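Jostberg Film School

The Jostberg Film School is a small school for film and video production in the town of Jostberg. It offers a three-year bachelor's program and a two-year master's program in directing, screenwriting, cinematography, editing and sound. The school is known mainly for its short documentaries and for requiring all first-year students to work in every crew role before choosing a field.

History

The school grew out of an evening course in 16 mm filmmaking held in the former Barer textile mill. The course had 12 students in its first year and used equipment lent by a local newsreel company. When the mill closed, the town bought the building and leased the upper floors to the course organizers, who registered it as a school. Degree programs were added later, after a merger with the photography department of the town's trade college.

The mill was renovated in two stages. The first added an editing wing and a sound studio. The second turned the old dye house into a screening hall with 441 seats, named the Pavlović Hall after the architecture firm that designed it. The hall is also used by the town's film club and for public lectures.

Programs

Students in the bachelor's program spend the first year rotating through crews on short exercises. In the second year they choose a main field and complete one fiction film and one documentary. The third year is given over to a graduation film, which may not run longer than 19 minutes.

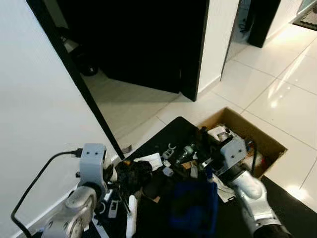

The master's program is open to applicants with a bachelor's degree in any subject. Applicants submit a portfolio, a written proposal and a short film made to a set theme. Those who pass the first round are invited to a two-day interview in April, during which they direct a scene with actors from the municipal theater. Master's students have their own production budget and are expected to find part of their funding outside the school.

Teaching is in English and German. Most of the teaching staff work in the industry and are hired on part-time contracts, and for that reason many courses are taught in blocks of one or two weeks.

Library and archive

The school library holds books, scripts and periodicals, along with a film collection of 4,000 titles. The archive keeps a copy of every graduation film. Early prints were stored in the mill basement and several were damaged by damp. The surviving reels were later moved to a cooled room on the second floor. Researchers can view archive material by appointment.

Esar Festival

Graduation films are shown each July at the Esar Festival, a student event named after the river that runs past the mill. It began as a single evening of screenings and now also includes films from guest schools. A jury awards prizes for fiction, documentary and sound design, and there is a separate audience prize. Outdoor screenings on the riverbank start at 10 p.m. and are moved to the Pavlović Hall in case of rain.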